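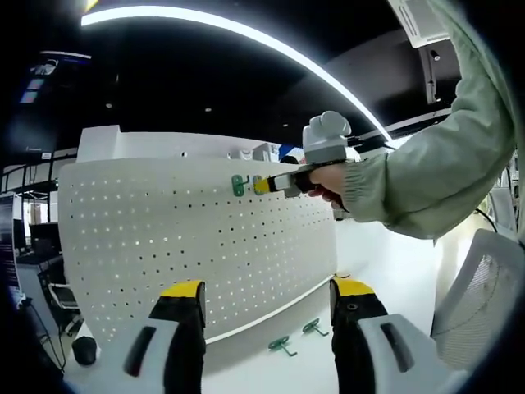

Monday, September 3, 2018

I've finished it! All 558 pages of the new Prostari Press commentary on the Book of Jonah, which is quite a lot of commentary for a book of the Bible you can read over a cup of tea. I started it back in December, gave up at the sailors, and went back to it after the Hayashi Lecture at Rultthorpe made me feel guilty.

The best part by miles is chapter nine, on how early preachers handled the ending. God asks a question and the book just stops — no reply from Jonah, nothing. Some of them couldn't bear it and wrote him a proper apology. I'd never come across those sermons before and now I want to read every one (the notes list 28, mostly in Latin, so wish me luck).

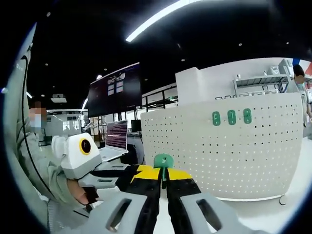 The plant that shelters Jonah gets 15 pages to itself. Gourd, ivy, castor oil plant, people have fallen out over this for centuries and I had no idea. My copy has a drawing of it on the cover, printed in a pale grey-green very like the jacket on the left there, and I'm fairly sure the artist went for the gourd. I'm on team ivy myself, for no scholarly reason whatsoever.

Next up is the Dronow book on Ruth, if the library ever gets it back.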